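Plastiktüten zuknoten oder offen lassen?
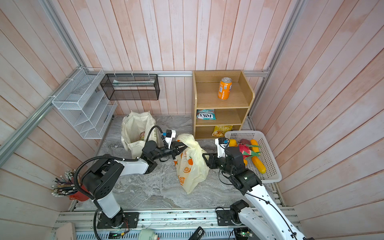
Gelbe Tüte mit Orangen drauf, dahinter der Stoffbeutel

Utholm32
Frage in die Runde. Knotet ihr die Tüten oben zu, bevor sie in den Stoffbeutel kommen? Bei mir rutscht sonst alles raus. Regal hat 3 Fächer, Dose oben, FOX'S in der Mitte, gelbe Snacktüte unten. Obst im weißen Korb daneben.

grullden
Knoten nie. Kriegst du nie wieder auf, Tüte kaputt. Clip nehmen, 20 Stück kosten fast nix

Evanthia B.
Seh ich anders. Locker knoten, Zipfel langziehen, geht wunderbar auf. Mach ich seit Mai so, noch keine gerissen.

grullden
locker knoten hält doch nicht??

Evanthia B.
Doch. Kommt auf die Tüte an, die dünnen vom Markt natürlich nicht.

Bouzid_456
Die Dose würd ich nach unten stellen, schweres immer unten. Und is das Kunstobst im Korb? Die Drachenfrucht sieht so aus

Utholm32
Ja, alles Deko. Dose bleibt oben, da komm ich besser ran

Bouzid_456
Na dann. Drahtkorb an der Wand wär auch noch was für Tüten, gefaltet passt da viel rein.

Utholm32
Gute Idee, probier ich. Knoten bleibt erstmal, Clips bestell ich trozdem mal

grullden
sag ich doch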